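Little arms, big afternoon

The Drevia workshop opens its doors to the public once a year, and by the time I'd found parking on 05/11/2022 the line already ran past the bike racks. Inside it was warm and loud and smelled of coffee. I had meant to stay an hour. I stayed until they were stacking the chairs!

Most of the crowd went straight for the big welding cell near the entrance, and fair enough, it's a beauty. My favourite part was down the back, where 16 benches had been given over to small jobs: sorting, stacking, lifting lids, nudging switches. Xiaoqing Tang has been running the bench program since July, and she talks about hinges the way other people talk about wine.

"A door is a lovely problem," she told me. "You have to arrive at the right spot, at the right angle, and then keep changing your mind all the way round."

The group calls its practice jobs Yordanov tasks, after the street the first workshop was on. The idea is simple enough. Put a few everyday fiddly things on one box, set an arm over it, and let it have a go, again and again. Their log for the door job stood at 1,068 tries that morning, and 845 of them were marked good. Tang was far keener to talk about the others (she keeps notes on every single one, and read me several).

A small red arm had drawn a knot of kids and their parents, all leaning in. Its black box has a square metal door with a round knob lying flat on its hinge, and over to the right, under the gripper, a slot with a white slider.

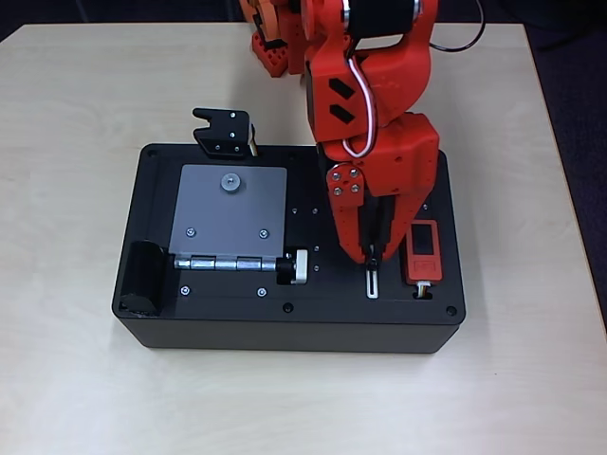
Hamisi Langat reckoned the slider was the harder of the two, as a knob gives you something to grab and a slider only gives you a direction. Tang half agreed, and they were still going at it when I wandered off for a second coffee.

Next year they hope to let visitors bring a box of their own. I've already started raiding the shed for latches.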